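Climley Community Help > Grippers and End Effectors > Wrist kits

Climley wrist kit on an Andmont arm: worth it for wicker and other open-weave items?

Posted by wenis_bench
Tags: wrist kit, parallel gripper, depth, handling

I am looking at the Climley wrist kit (gripper, wrist camera, mounting plate, cable, driver license) for an Andmont arm we already own. List price on the quote is $2,159 without the calibration plate. The arm is on a fixed pedestal and the controller has a free network port.

The work is moving woven baskets from a cloth-covered table to a shelf. The baskets are cane or willow with a thick twisted rim. Wall weave is open enough that light comes through. Weight of the heaviest one is 543 grams empty, and they are always moved empty.

What I need to know before I sign the quote:

Does the wrist camera give usable depth on an open weave at close range? The product page only shows cartons and bottles.

Are the stock fingers suitable for a round, uneven rim, or do I need the soft pads sold separately?

Is the bundled grasp planner any good, or do people end up writing their own approach?

I have read the datasheet and the quick start guide. Neither covers baskets. I had a short call with the reseller (Ait Brahim), who said it "should be fine," and that does not help me much.

6 replies, 3 shown. Sorted by votes.

Malsha Haque
Accepted by the poster

We run the same kit on an Andmont arm with a similar mix of goods. Going through your points in order.

Depth on open weave. Poor if you aim at the wall, acceptable if you aim at the rim. The camera reports a mix of near and far values wherever it sees through a gap, and the driver's default smoothing averages them. You get a surface that sits somewhere between the near wall and whatever is behind it. The planner then closes the fingers at a depth where there is no material. Set smoothing to off, set hole filling to off, and crop the cloud to the rim before it goes to the planner. After that the rim comes out as a reasonably continuous arc.

Backing color matters for the 2D side. Pale cane on pale cloth has low contrast on the highlight side of each strand. Fix the exposure by hand. Auto exposure will chase a white cloth and change between one approach and the next, and the rim detector does not tolerate that. Folds in the cloth will also produce edges. The detector has a minimum edge strength setting, and raising it removes most of the soft folds without losing the rim, which has dark grooves between the strands.

Fingers. The stock fingers are flat and hard. On a round braid you get line contact, and the basket can rotate about that line when it lifts. Buy the soft pads. They are in the accessories list under the finger section, not under the kit, so they will not be on your quote unless you ask. Keep the grip force low. 18 newtons holds our heaviest basket, which is heavier than yours, and leaves no mark on the cane. The kit default is well above that and will flatten a thin rim.

Approach. Come in with one finger inside the rim and one outside, with the closing direction square to the tangent of the rim at the grasp point. Pick a point where the braid is even. Avoid cut ends and knots on the outside surface, because the pad sits on the high spot and the grip is uneven.

Planner. It works for boxes. For anything with a hollow center it proposes a grasp across the full opening, and with the stock stroke that is out of reach for most baskets. It then reports "no valid grasp" with no further detail. There is a rim mode in the newer driver, under experimental. It fits an arc to the cropped cloud and offers a set of grasp points along it. Use that one.

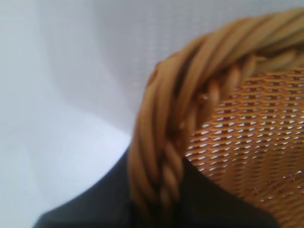 One more item on the camera position, as it affects whether the kit suits you at all. The mount is close to the fingers and angled toward the tips. On final approach the gripper body takes up part of the view and is well inside the focus limit, so it will be blurred no matter what you do. The same goes for any part of the basket wall closer than the near limit. Do not run detection on the last stretch of the move. Take the measurement at the standoff pose, commit to it, and use the close view only to check that the rim is between the fingers. If your process depends on correcting position right up to contact, this is the wrong product and you want a camera mounted off the arm.

The driver has a mask file for the gripper body. Load it. Without it the gripper shows up in the cloud as an obstacle and the planner refuses the move. The file that ships with the kit is for the stock fingers, so if you fit pads you have to regenerate it with the mask tool. Open the fingers fully, run the tool, close them fully, run it again, save both to the same file.

Cost. Your price looks normal. I would skip the calibration plate if you have a flat printed target you trust. I would not skip the strain relief bracket for the cable. The cable exits on the side of the wrist that faces the forearm, and on an Andmont arm it will rub at joint five if it is left unsupported.

Overall: suitable with soft pads, smoothing off and rim mode. Not suitable out of the box.

Edited March 4, 2021: corrected the location of the rim mode setting.

Comments on this answer

wenis_bench: Thank you. Does rim mode need the full circle in view? At our standoff we would see part of it.

Malsha Haque: No. It needs enough of an arc to fit a curve. A quarter turn has been enough for us. If the fit is unstable, back off the standoff distance and try again. Oval baskets need the ellipse option, which wants more of the rim.

wenis_bench: Understood. I have asked for the pads and the bracket to be added to the quote.

Intan Tambunan

Mostly agree with the above, with one difference. I would try the lower resolution mode before turning smoothing off completely. On our unit, smoothing off at full resolution gave speckle along the weave and the arc fit was slow. At the lower resolution the gaps in the weave start to merge and the wall reads closer to solid. You lose detail on the rim but for a grasp point you do not need to resolve each strand.

This depends on the size of the openings. Ours are small diamonds in a tight lattice. With a wide, loose weave it will not help.

Also check the lighting. Soft light from overhead is good. A lamp on the far side of the basket shines through the openings, and the bright spots saturate. Move the lamp before you start changing driver settings.

On support: tickets about the hardware were answered quickly in my case. Tickets about the planner took much longer, and the reply was a link to the page I had already cited. Take that into account if you have no one in house who can read the logs.

Comments on this answer

Malsha Haque: Fair point on resolution. I have only tested it at full.

cellfloor_b

we returned ours. bought it for bags, not baskets, so may not apply. gripper was ok, software kept losing the license after a controller restart. ask them if that is fixed before you pay for it. a suction tool will not work for you on woven stuff so at least you are looking at the right type of gripper

Comments on this answer

Intan Tambunan: The license problem is tied to the network port name. If the controller renames the port on restart, the driver sees a new machine. Assign a fixed name in the controller's network settings and reissue the license once.

cellfloor_b: good to know, wish support had said that

Related threads
Soft pad wear on rough surfaces
Regenerating the gripper mask after a finger change
Andmont controller: fixed port names
Rim mode returns arc but no grasp points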